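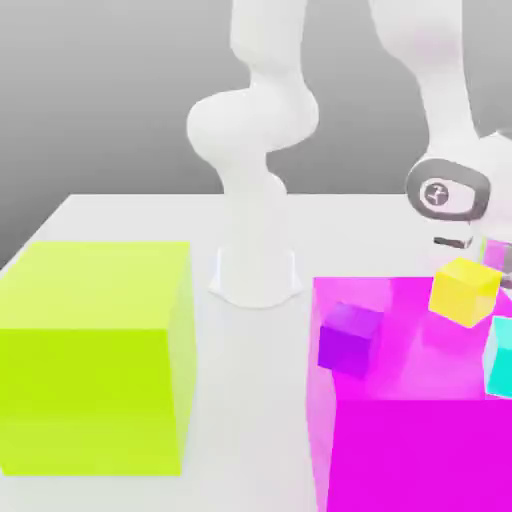
Protokoll der Abstimmung zur Sortierzelle 3, Standort Pevach
Beginn: 9:30 Uhr
Teilnehmende: Instandhaltung, Simulation, Arbeitsvorbereitung, Vertreter der Fa. Lamont (Greiferwartung)

TOP 1 Stand der Zelle
Die Zelle läuft seit der letzten Wartung im Einschichtbetrieb. Im Berichtszeitraum wurden 3.127 Greifzyklen protokolliert, davon 119 mit Abbruch. Die Mehrzahl der Abbrüche entfällt auf die Entnahme am Rand der Box. Die Instandhaltung führt dies auf Spiel in der Fingerführung zurück, die Simulation auf einen zu knapp gewählten Anfahrpunkt. Beides wird geprüft.

TOP 2 Simulationsmodell
Das Modell wurde mit dem Zellenplan abgeglichen. Der Sockel des Arms steht im hinteren Tischbereich nahe der Mitte, die magentafarbene Box rechts, der grüne Körper links vor dem Sockel. Die Körper bleiben durchscheinend dargestellt, damit die Lage der Würfel in der Ansicht kontrolliert werden kann. Die Farben dienen nur der Unterscheidung und haben keinen Bezug zum realen Teil.
Offen: Kollisionskörper der Finger. Hinterlegt ist noch die alte Fingergeometrie. Die Fa. Lamont liefert die aktuellen Maße.

TOP 3 Greifer
Fingerführung wird zerlegt, gereinigt und neu geschmiert. Verschlissene Beläge werden paarweise getauscht. Nach dem Einbau Referenzfahrt und Neuvermessung des Werkzeugmittelpunkts – ohne gültiges Messprotokoll keine Freigabe für den Automatikbetrieb. Die Arbeitsvorbereitung plant für den Stillstand etwa 56 Minuten ein. Die Instandhaltung hält das für knapp, wenn die Schrauben am Flansch ersetzt werden müssen.

TOP 4 Ersatzteile
Ein Satz Beläge liegt im Lager Stiltstead. Die Dichtung am Handgelenk ist bei Pranton bestellt, Liefertermin September. Bis dahin Sichtkontrolle zu Schichtbeginn, Eintrag ins Zellenbuch.

TOP 5 Festlegungen
Instandhaltung: Spielmessung vor dem Zerlegen, Werte an Simulation.
Simulation: Anfahrpunkt am Boxrand anheben, Lauf mit neuer Fingergeometrie wiederholen.
Arbeitsvorbereitung: Stillstand mit der Nachbarzelle abstimmen.
Fa. Lamont: Maßblatt und Schmierplan in aktueller Fassung.

Ende: 10:40 Uhr
Verteiler: Teilnehmende, Schichtleitung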